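発表メモ(持ち時間8分、早口にならないこと!)
題:双腕セルの朝の支度と、グリッパの面倒の見かた

えー、続けていきますね。さっきのFonikさんの話がきれいにまとまっていたので、こちらはだいぶ泥くさい話になります。Fikcombeの作業場にある双腕セル、私が朝いちばんに触っている機械の話です。

まず電源を入れる前に、手首まわりのケーブルを指でたどります。見るのはコネクタの根元。腕をひねる動作が多いと、ここがじわじわ緩むんですよ。2月に一度、片腕だけ通信が落ちて、半日ソフトを疑って、結局コネクタを締め直したら直りました(ここで笑いが来なくても先へ進む)。ログに残っていたエラー番号が2811で、いまだに夢に出ます。

次がグリッパのネジです。板を組んだタイプなので、つかむたびに細かい力がかかって、少しずつ回ってくる。うちでは合いマークを白ペンで入れて、ずれていたら増し締め。トルクは手順書どおりで、気分で締めない。私は昔、気分で締めて板を曲げました。

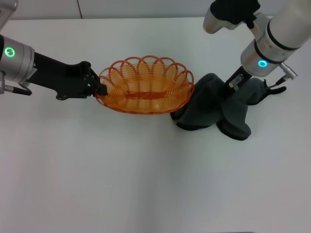 で、組み終わったら動作確認なんですが、硬いものと柔らかいものを両方つかませます。布って本当に性格が出るんです! 指の先端が少し開き気味だと、硬いものは平気な顔で持つのに、布だとするっと逃げる。逆に閉じすぎていると、細いワイヤーのふちに変な力が入る。だから調整は布で追い込んで、最後にワイヤーで確かめる、という順番にしています。Rangelの現場では順番が逆だそうで、これは後で話を聞いてみたいところ。

それから天板。白い無地のままにして、余計な印をつけない。前に位置合わせ用のテープを貼っていたら、はがし忘れた端に布がひっかかって、原因探しにえらく時間を食いました。拭くのは乾いた布で、終業前に1回。

(残り2分くらいのはず。時計を見る)

交換の目安もよく聞かれるので。指先のパッドは100回つかむごとに表面を見て、光ってきたら替えます。左右は必ず同時に。片方だけ新しくすると、Curkuraの設定画面で把持力を合わせ直すことになって、これがまた面倒で……この画面の愚痴は長くなるので、質問が出たら話します。

手順書の紙は後ろの机に置いてあります。書き込みだらけですが、そのまま持っていってください。では質問どうぞ。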